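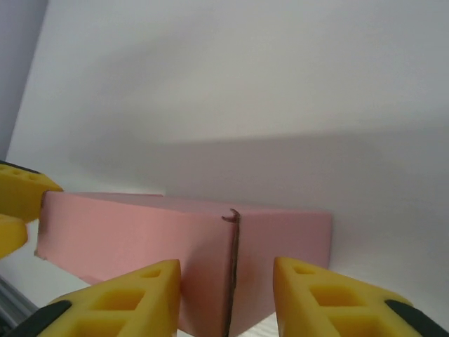

12 de febrero de 2024. Sigo con las cajas de la mudanza de Bendonen, que llevan desde mayo en el trastero. Hoy me he puesto con las de papelería y he dejado las de la cocina para otro día. La mayoría están para el contenedor azul, pero la rosa no sé qué hacer con ella. Tiene la esquina de abajo a la izquierda un poco deshilachada, como levantada, y una línea oscura algo ondulada que baja por la cara de delante. Contra la pared blanca se le nota mucho. Aun así, de color me sigue gustando, un rosa tirando a salmón, y no tengo otra igual.

Esta mañana he pasado por Kaneko a por cinta y cartulina. No tenían cinta de papel, solo la marrón, y me he llevado dos rollos. La cartulina rosa que tenían era más chillona. La buena sale en el catálogo de Ivbridge con el número 609, pero solo la mandan por paquetes y no voy a pedir un paquete entero para remendar una esquina. Casi 4 euros de autobús entre ida y vuelta. La próxima vez voy andando si no llueve.

Después de comer he pesado el paquete de libros que va de vuelta a Bendonen: 2.480 gramos. Si le quito el diccionario entra en la tarifa de abajo. Se lo he quitado. He escrito la dirección dos veces porque la primera etiqueta la puse torcida y al despegarla se llevó el papel. El resguardo está en el cajón de la entrada, con las facturas de la luz.

Luego he vuelto al rosa. He apuntado tres cosas en la libreta: forrarla, pegar la esquina con cola blanca y dejarla como está, o cortar lo que sirva para separadores del cajón. Me inclino por la cola. Para los separadores me vale el cartón de las cajas de té Treltness, que es rígido y además hay de sobra.

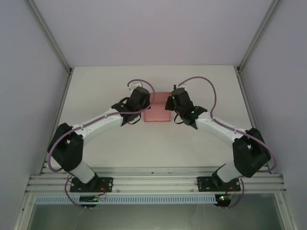 Lo rosa en el centro, sobre blanco.

Me quedan por abrir las cajas del fondo del trastero. En una pone «varios» y en la otra no pone nada. Creo que ahí están las tijeras grandes y el flexo, que llevo buscando desde Navidad. Mañana tengo que comprar cola, bombillas y pan, y bajar el cartón antes de que se llene el contenedor. Ceno sopa y me acuesto pronto, que me duele la espalda de estar agachado.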